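About Kornell Reading Room

Kornell began as two shelves above a bakery in Husport, where we helped students finish long novels they had already claimed to have read. We now run reading courses for grown-ups and high schoolers, with 21 titles on the list and a whale in only one of them.

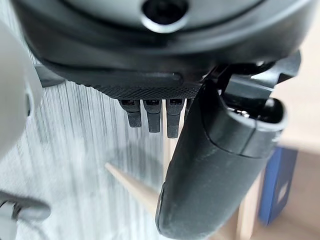 Classes meet on Thursday evenings in Husport and Urkport. You read the chapters, we argue about the minister, the green light or the governess, and you write 3000 words by the end of term. Our tutors mark in pencil. They have strong views on the word "symbolizes," so use it sparingly.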